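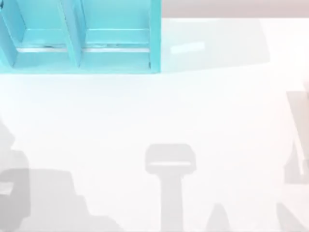
Ticket 2654: Division results importer drops votes for Weltdale members
Product: Wisik (council and assembly voting records)
Component: importer, member matching
Opened: 2018-11-25
Reported by: Trutham office
Assigned to: Cường Ung
Priority: high
Status: resolved, follow-up open

Report

The published totals for the second division on the planning amendment do not match the clerk's sheet. The clerk's sheet gives 345 votes cast. The Wisik page gives 293. The result is shown the right way round (amendment defeated), but the majority is wrong and the party breakdown is wrong. Two newspapers have already asked us which number is correct. The first division of the same sitting is fine.

Steps to reproduce

1. Open the sitting in the public site.
2. Select Divisions, then the second entry.
3. Compare Ayes and Noes with the PDF from the clerk.

Expected: totals match the PDF.
Seen: the page is 52 votes short. No warning on the page or in the editor view.

Log

Entry 1, C. Ung
Reproduced on live and on the test server. The raw file from the clerk's system is complete, with 345 rows and no duplicates. The loss is therefore on our side, after download and before publication. Importer exit code was 0.

Entry 2, C. Ung
Reran the import with verbose logging. All 52 missing rows are rejected at member matching with "no current seat". The rejection is logged at debug level only, so it does not appear in the normal log. Every rejected row belongs to a member sitting for a ward in the Weltdale group.

Entry 3, Trutham office
Those members are all current. None has resigned or changed party. They were counted correctly in the first division, an hour earlier.

Entry 4, C. Ung
Noted. The two divisions were exported differently. The first file identifies members by member number. The second uses name and ward. Member numbers are matched directly and do not touch the seat table. Name and ward are looked up against the seat table, using the date of the sitting.

Entry 5, C. Ung
Checked the seat table. The Weltdale wards were renamed in March after the boundary review. The old ward records were closed with an end date, as they should be. The new records were created but the members' seats were not moved over to them. The lookup finds the new ward, finds no seat attached to it, and discards the row.

Entry 6, Trutham office
Does this affect anything published between March and now?

Entry 7, C. Ung
Only divisions exported by name and ward. Searched the archive for that file type since March. There are 2, the one reported here and a procedural motion on sitting hours. The procedural motion was corrected by hand at the time and its totals agree with the clerk's sheet. The party breakdown on that page was not corrected and is still wrong.

Entry 8, C. Ung
Asked the clerk's office why the format changed. Reply: the voting terminals were down for the second division, members voted by roll call, and the names were typed in at the table. The export falls back to name and ward in that case. This is by design at their end and will happen again.

Fix applied

Seats for the Weltdale wards moved to the new ward records, start date set to the date of the renaming. Both divisions reimported. The reported division now shows 345. Breakdown on the procedural motion now agrees with its total. Page cache cleared by hand, as reimporting does not clear it.

Entry 9, Trutham office
Confirmed on the public site. The downloadable spreadsheet still has the old figure.

Entry 10, C. Ung
The spreadsheet is built overnight by the Chaudhry export job. Started it manually. Please check again.

Entry 11, Trutham office
Spreadsheet is correct. Correction note added to the division page and sent to both papers. Happy to close.

Follow-up

- Raise rejected rows from debug to error, and stop publication if any row is rejected.
- Compare the imported total with the total in the file header before publishing.
- Add a check to the ward renaming form for seats left on a closed ward.
- Clear the page cache on reimport.

Moved to a separate ticket, assigned to C. Ung.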